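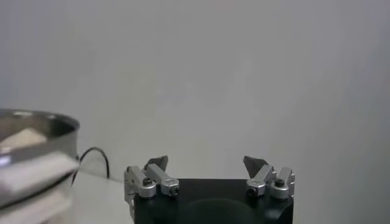

Owner Guides > Driver Assistance > Set-Up

4.2 Calibrating the Alard Lane Sensor

Complete this procedure after a windshield replacement or a wheel alignment.

1. Park on level ground and set the parking brake.
2. Clean the windshield in front of the sensor.
3. On the center display, select Vehicle, then Alard, then Calibrate.
4. Drive on a straight, marked road at a steady speed below 60 mph until the display shows Complete.

Note: Calibration stops if the vehicle is stationary for more than 3 minutes. Repeat step 3 to resume.

CAUTION: Lane assist is off during calibration. The driver must steer at all times.

© Clisora Motors Owner Support | Contact us | Back to top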